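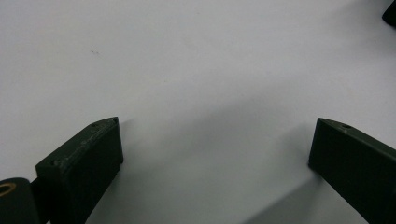
Bench Joiner and Finisher, Surdu Joinery, Manton

Full time, permanent
Closing date: March 24, 2019
Start: May, or sooner if you are free

About the workshop

Surdu Joinery makes fitted furniture, kitchens and shop counters for customers in and near Manton. The business was set up by Roxana Surdu, who still runs it and still works at the bench most mornings. We do our own drawing, cutting, assembly, painting and fitting. Very little is bought in ready made, apart from hinges, runners and handles.

Most of our work is for private houses. The rest is for small shops, cafes and surgeries that want something which fits an awkward room. Our longest running job at the moment is the refit of the reading rooms at Vomosholm, where we are making shelving, window seats and a long issue desk. The person we take on will spend a good part of their first months on that job.

The job

You will work from drawings and cutting lists, mainly in birch ply, MDF, oak and ash. You will make carcasses, doors and drawers, fit them together dry, take them apart again and get them ready for paint or oil. Large pieces are assembled in the main shop and then moved through to the finishing room.

We spray most painted work ourselves. You do not need to be a trained sprayer, but you should know how to prepare a surface properly and be willing to learn the gun. Sanding between coats is a large share of the work and anyone who hates it will not enjoy this job.

You will also go out on fitting days. These are usually in Manton itself, with longer trips to Vomosholm. We travel in the firm's van, and travelling time is paid from when you leave the workshop to when you get back to it.

Your main duties will be:

Reading drawings and checking them against site measurements before anything is cut
Cutting sheet material on the panel saw and wall saw
Machining solid timber to size
Making and hanging doors, including inset doors
Making drawer boxes and fitting runners
Filling, sanding, priming and top coating
Loading the van and fitting on site
Keeping your own bench and the shared machines clean
Writing up your hours against each job at the end of the day

What we need from you

You must have at least 2 years' paid experience in a joinery or cabinet workshop. Time spent on an apprenticeship counts towards this. You should be able to set up and use a panel saw, planer thicknesser, spindle moulder and router table safely and without someone standing over you.

You must be able to measure accurately and write the measurement down so that another person can read it.

You will be working in other people's homes, so you need to be polite, tidy and on time. You will also need to lift and carry heavy sheets, usually with one other person. If you have an injury or condition that affects lifting, please tell us and we will talk about how the work could be shared out. It does not rule you out.

Useful but not required

A full driving licence
Experience of spraying water based paints
Some knowledge of drawing software (we use Lirkura and can teach you)
Experience with veneers
Your own hand tools. If you do not have a full set, there are tools in the workshop you can use.

A college certificate in joinery or furniture making is welcome, but we will look at your work first.

Hours and pay

The working day starts at half past seven and finishes at four, with a half hour lunch break and a paid tea break in the morning. We do not work weekends unless a shop has to be fitted while it is shut. When that happens you are asked well ahead, you can say no, and the hours are paid at time and a half.

Pay depends on experience and will be agreed at interview. It is paid monthly into your bank account. You will be enrolled in the workplace pension. Holiday follows the legal allowance with bank holidays included, and the workshop closes between Christmas and New Year.

We supply overalls, safety boots, ear defenders and a fitted mask. Blades and cutters are sharpened at our cost. There is a small kitchen with a fridge and a microwave, and parking in the yard.

There is a trial period of 6 months. During that time either side can end the arrangement with a week's notice. Roxana will sit down with you part way through to talk about how it is going and what you would like to learn next.

Getting here

The workshop is on the edge of Manton, behind the old dairy. The bus from the town centre stops at the end of the lane and the walk from there is short, though the lane has no pavement. Bicycles can be kept indoors.

How to apply

Please send a letter or email telling us where you have worked and what you made there. Include photographs of a few things you built yourself. If others worked on them too, say which parts were yours. Phone photographs are fine. We do not need a long CV and there is no form to fill in.

Give the names of 2 people we can contact about your work. One should be a current or recent employer. We will not contact anyone until we have spoken to you first.

Address your application to Roxana Surdu and hand it in at the workshop, post it, or use the contact page on this site. Applications must reach us by the closing date at the top of this notice.

Everyone who applies will get a reply. If we would like to meet you, we will ask you in for a talk and a look around, followed by a paid trial day at the bench. On the trial day you will make a small cabinet with one door and one drawer from a drawing we give you. Bring your boots if you have them.

If you want to see the workshop before you decide whether to apply, call in during working hours. Please come to the side door and ring the bell, as the front shutter is often down when we are spraying.

No agencies, please.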